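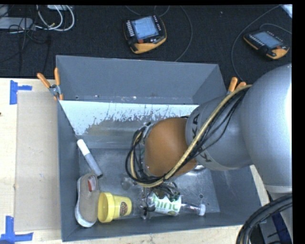
Bin storage in an unheated garage, what do you keep in there and what do you bring inside?

posted by gulum_flats in Home Storage

We moved in July from an apartment to a small house with a detached garage. The garage has power but no heat and no insulation. Walls are bare studs, the floor is concrete, and there is one window that doesn't open. We are in an area with humid summers and a few weeks well below freezing.

I put up steel shelving along the back wall, 11 feet of it, and I'm filling it with lidded plastic bins. So far I have camping gear, holiday decorations, paint left by the last owners, a box of photo albums, winter blankets, canned food, and my late uncle's record collection. The spare bedroom is already full, so I can't bring everything inside.

Two things I'd like to know. Which of these should not stay out there over a full year? And is it worth paying extra for bins with a gasket in the lid? The ones I looked at are made by Zosomis and cost more than double what the plain ones do.

I've also seen a few mouse droppings by the door, if that changes the answer.

mapleandsalt
Records and photos inside, no question. Everything else is probably fine. I've had Christmas stuff in my garage for years.

Takagi_Lane
I'll go through your list, because I made most of these mistakes already.

Photo albums: bring them in. Prints stick together when the air is damp, and the pages in older albums get worse with heat. An interior closet shelf is good enough. If you have no closet space, slide them under a bed in a flat box.

Records: bring them in and stand them upright. A closed garage in the sun can get past 100 degrees in the afternoon, and vinyl can warp well before it looks like anything is wrong. Cardboard sleeves also pick up mildew and the smell never really leaves.

Paint: latex paint is ruined if it freezes. If it comes out lumpy after a good stir, it's done. Put the cans you want to keep in a utility closet or basement, away from a furnace or water heater. Write the room name on the lid while you still remember it. Oil-based paint handles cold better but it's flammable, so check what your town says about storing and getting rid of it.

Canned food: bring it in. Freezing can bulge the can and break the seam, and heat shortens how long it keeps. If a can is swollen or leaking, throw it out without opening it.

Blankets: these can stay if they are clean and completely dry when you pack them. I wash mine, run the dryer an extra half hour, and let them cool before the lid goes on. Wool I keep indoors because of moths.

Camping gear: the stove, cookware, chairs and lantern can stay. Take the batteries out of the lantern. Sleeping bags should come in and be stored loose, since being squashed for months takes the loft out of them. Tents are better inside too. Don't store the fuel canisters in a hot garage.

Decorations: plastic and glass are fine. Candles are not, and anything made with salt dough or popcorn will bring mice.

On the bins, I bought a few gasket ones and the rest plain. The gasket keeps out dust and bugs. It also holds in whatever moisture you packed, so it's only a help if the contents are dry. I would buy two or three for fabric and use plain bins for the hard goods. Spend what you save on getting the bottom shelf at least a few inches off the concrete.

For the mice, fix the door first. Mine had a gap at one corner where the rubber had gone stiff, and a new strip from Fekov took care of most of it. Steel wool in the holes around pipes and wires helps too. Skip cardboard boxes entirely.

One more thing, label the short end of each bin and not the lid. Once they are stacked you can't see the lids.

corner_lot_106
Agree with most of that. I'd add a cheap humidity gauge. They cost very little and you'll find out what your garage does in August before you trust it with anything. Mine sat at almost 80 percent for weeks, and I moved the blankets inside after that.

Also check the weight rating on the shelves. Paint and tools add up fast. And anchor them to the studs, especially if you have kids.

gulum_flats
Thanks, all. Records and albums are in the hall closet now and the cans went into the kitchen. I'm going to get the door strip this week and buy two of the gasket bins for blankets. Still have to sort the paint.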